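The case against the meal kit

My Stimmont box arrives on Thursdays, and inside it is a single spring onion in its own plastic sleeve, like a visiting dignitary. There are 2 sachets of soy sauce and a recipe card promising dinner in half an hour, which it will be if you own a second pair of hands.

I signed up because I was tired of deciding what to eat. Fair enough. But I still chop, I still wash up, and now I flatten cardboard too. Last year I spent £616 on this arrangement. Woment, the rival my sister swears by, costs more and sends smaller potatoes.

The cards say to keep your favourites, so I did. I have never cooked from one again. Filing them felt enough like cooking.

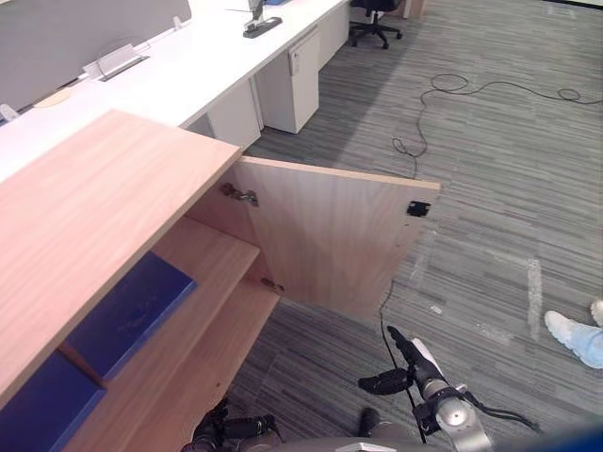 Blue folders in an open cupboard.

I'm cancelling before December. Lentils and a tin of tomatoes fed me perfectly well for 8 years, and the onions at the corner shop come in a bunch, undressed.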